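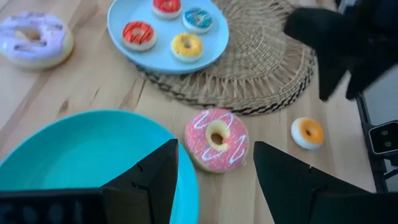 Manteles individuales tejidos y mesa de madera clara: ¿cómo los cuidáis con niños jugando a la pastelería?

Pregunta de Nisha Pal
Hogar y familia > Juegos en casa
962 visitas

Hola a todos, es la primera vez que escribo, aunque os leo desde hace bastante. Mi hija pequeña ha descubierto que quiere tener una pastelería y desde julio la tenemos abierta en la mesa del comedor, mañana y tarde. Los donuts de juguete son su tesoro: el rosa con los hilitos blancos en zigzag es «el caro» y el naranja, que es más pequeñito, lo regala a quien se porta bien. Lo sirve todo en plato, con su mantel individual tejido y un bol turquesa que en teoría era mío, de las ensaladas.

Yo encantada, de verdad, pero tengo dos dudas. La primera es la mesa, que es de madera clara, con la veta a la vista, y me da pena que se raye de arrastrar el bol. La segunda es el mantel: se le van metiendo migas (las de verdad, porque en la pastelería también se merienda) y no sé si lavarlo o sacudirlo y ya está. Y si a alguien se le ocurre cómo recoger el negocio a la hora de cenar sin drama, le hago un monumento. ¡Gracias de antemano!

3 respuestas

Respuesta de Áine Heffernan (la más votada, 18 votos)

¡Hola, Nisha, y bienvenida! Qué recuerdos, yo pasé por una frutería y una heladería.

Para la mesa, lo que más me sirvió fue mirar la base de los cacharros. Pasa el dedo por el aro de abajo del bol y, si lo notas áspero, pégale unos topes de fieltro pequeños, de los de las sillas (acuérdate de quitarlos antes de fregarlo, que yo los perdí todos la primera semana). Luego paño apenas húmedo y otro seco detrás, siempre a favor de la veta. Si la madera está aceitada, una mano de aceite de vez en cuando le viene de maravilla; si lleva barniz, no hace falta.

El mantel depende de la fibra. Si es de algodón, a la lavadora en frío dentro de una funda de almohada. Si es vegetal, tipo yute o junco, no lo metas en remojo: sacúdelo boca abajo, pásale un cepillo de uñas seco y déjalo tumbado para que no se ondule. Los manchurrones, con una esponja bien escurrida.

Y para recoger, a nosotros nos funcionó «cerrar la tienda». Avisaba 15 minutos antes de que era la última venta, y el bol grande se convertía en el almacén: todos los donuts dentro, el plato encima, el mantel enrollado al lado y a la estantería. Al día siguiente abría ella misma, muy seria.

Respuesta de Sushil Bisht

Yo lo sacudo por la ventana y listo. Llevo 11 años con los mismos.

Respuesta de Habibur Sikder

De acuerdo con Áine en casi todo, menos en el fieltro, que a mí se me llena de pelusa y acaba arrastrando porquería. Prefiero que jueguen encima de un hule fino o de una bandeja grande, y así se levanta todo de golpe. Eso sí, mi hijo dijo que en las pastelerías no hay hule y tuvimos que negociar.

Comentario de Nisha Pal

¡Mil gracias! El mantel es de fibra vegetal, lo acabo de mirar en la etiqueta, así que cepillo en seco. Lo de la última venta lo pruebo esta misma noche. Habibur, me temo que aquí tampoco van a querer hule, pero bandeja tengo una.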